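Home | Stories | Poems | Submit | Archive

September
By A. Lambrakis
Filed under: Short Fiction

The Ball of Paper

The letter from Stustuvel had been one page long. I read it on the stairs and again at the long white table, and then I crumpled it up. It was brown paper, the cheap kind they wrapped parts in. They had let 17 people go that month and I suppose they were saving on stationery.

My brother came in at 3 and took the gray chair. He had his cube with him. He was wearing the sweatshirt with 1919 on it and he didn't ask what the paper was.

"You could throw it out," he said after a while.

"I could."

The bin stood right at the end of the table. I could have reached it without getting up.

He turned the cube over and looked at the other side. He had been on the same one since the bus. 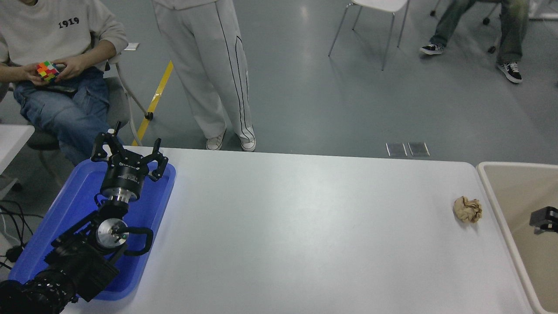 The paper, the bin, and the cube still mixed up.

"Siltaler is hiring," he said.

"Siltaler is 49 miles away."

"There's a bus."

I pulled the paper over and flattened it with my hand. The phone number was at the bottom, under a crease. I wanted to ask them about my last check.

Next story | Back to Short Fiction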